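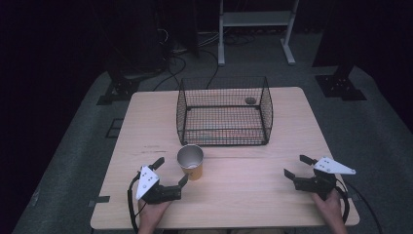
Nanutia Hand-Held Gripper Pair: Buyer's Review

We bought the Nanutia pair in April out of a small equipment budget, after comparing it with the Leiva set. Both are held in the hands and used to record simple table tasks such as putting a cup in a basket. The Leiva costs more and ships with its own stand. We already had stands, so the cheaper pair made sense.

What you get

2 grippers, 2 cables and a bag of screws. No case. The cables are long enough to work standing at a table, but they do end up on the floor, so plan where they will run before you set up. We added tape to our order for marking the table position.

In use

The fingers open wide enough for an ordinary paper cup. The pads are the weak point. They pick up dust and want cleaning at the end of each day. My forearms get tired before the hour is up, and I now stop after 11 takes and put the grippers down.

Wire baskets are worth having on the prop list. They are cheap, and you can see what is in them from most angles. 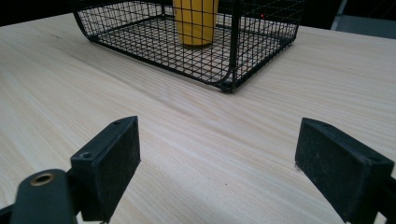

What to budget for

Spare pads should go on the first order. Prondon sold us ours and they took 90 days to arrive, so don't wait until the old ones wear through. Put something aside for cups and cans as well. The Cletis carry case fits the pair if you take the cables off first, but it is overpriced and a padded toolbox will do.

Verdict

Good value if you already own stands and a decent table. If you are starting from an empty room, price the Leiva set too, because the extras on this one add up. I would buy the Nanutia again, with more pads.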